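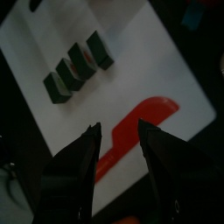

Forums > Home and Storage > Small Kitchens > Chopping board and wooden box

Chopping board and wooden box, where do you keep yours?

henkbosman
I have a white board with a hanging hole, a wooden box with a slot in the lid, a red cup and a tray. They all live on one table and I'm tired of moving them. The board takes up the most room. 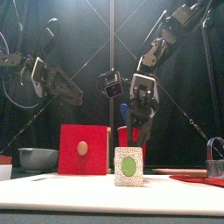 The cup holds the long things and I'd like it to stay within reach. The box could go on a shelf if people think that's better.

usuga94
Hang the board. One hook from Welia and it's off the table.

flor_a
Disagree. I hung mine in April and it banged every time the door shut. Stand it on edge behind the box.
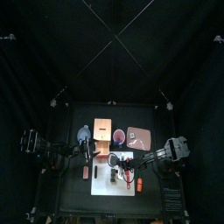 Table space goes quickly if everything has its own spot. I'd keep the tall things at the back and leave the middle for the board. With the cup between the box and the tray, you can reach it from either side.

usuga94
Mine doesn't bang. Put a felt pad behind it.

henkbosman
What about the lid? On or off?
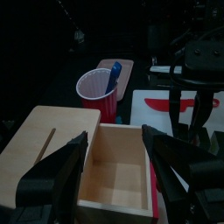 Box open, lid to the left

flor_a
Off if you use it daily. Slide it under the tray.

usuga94
On. It keeps dust out.

henkbosman
I'll try the hook first. Thanks Flor, I may be back about the lid.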